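On me pose souvent les mêmes questions par mail, alors je les ai regroupées sur une page. Si la vôtre n'y est pas, écrivez-moi, je réponds en général le mardi soir (le reste de la semaine, c'est plus aléatoire).

## Les ateliers de suture, c'est pour qui ?

Pour les étudiants véto, les ASV, les infirmiers en reprise, et aussi pour les éleveurs isolés qui veulent comprendre ce que fait leur vétérinaire. J'ai même eu une couturière, très douée d'ailleurs ! Je demande juste de ne pas être du genre à tourner de l'œil.

## Est-ce que je pourrai recoudre mon chien en sortant ?

Non. Vraiment non. Vous saurez tenir un porte-aiguille, passer un point simple et faire un nœud correct, mais une plaie sur un animal vivant, ça se nettoie, ça s'anesthésie, ça se surveille, et c'est le métier du vétérinaire.

## Combien de personnes par séance ?

14 au maximum, à deux par table. J'ai essayé de monter plus haut en juillet, c'était la foire, et je passais mon temps à chercher les ciseaux.

## Combien ça coûte ?

52 euros la séance, matériel compris. Les plaques d'exercice restent à l'atelier, le fil que vous n'avez pas utilisé, vous pouvez le garder.

## On travaille sur quoi ?

Sur du synthétique, toujours. Pas de pied de porc chez moi, j'ai donné pendant mes études et l'odeur me suffit pour la vie.
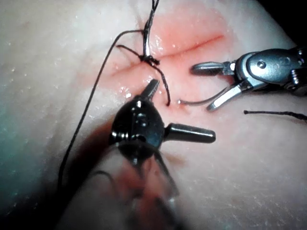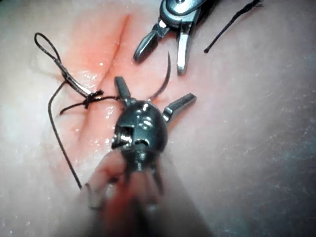
Incision et nœud sur support synthétique.

## Quel fil acheter pour s'entraîner à la maison ?

Le moins cher, franchement. Un monofilament périmé fait très bien l'affaire, demandez à votre clinique, il y en a toujours une boîte au fond d'un tiroir. Par contre, ne rognez pas sur le porte-aiguille – un mauvais porte-aiguille laisse tourner l'aiguille et on croit que c'est sa main qui est nulle. J'utilise un Rinaldi depuis des années et je le prête volontiers pour essayer.

## Mes nœuds se défont tout le temps, c'est normal ?

Au début, oui. Neuf fois sur dix, vous faites deux demi-nœuds dans le même sens. Croisez les mains à chaque passage et ça devrait tenir. Melaniia Kravets, qui anime les séances avec moi, fait commencer tout le monde avec un lacet de chaussure autour d'un dossier de chaise, et je trouve ça génial (le lacet est gros, on voit tout de suite l'erreur).

## Il faut serrer fort ?

Moins que vous ne pensez. Les bords doivent se toucher, sans plus. Si la peau blanchit ou fait un bourrelet, c'est trop.

## Je suis gaucher, ça pose problème ?

Pas du tout, prévenez-moi à l'inscription. J'ai deux paires de ciseaux pour gauchers et je vous place en bout de table, sinon c'est la guerre des coudes.

## Où ça se passe ?

À la salle Tudow, au premier étage, porte du fond. Le parking est minuscule – venez à pied ou garez-vous derrière la boulangerie.

## Et si j'annule ?

Jusqu'à la veille midi, je rembourse tout. Après, je reporte sur une autre séance, une seule fois.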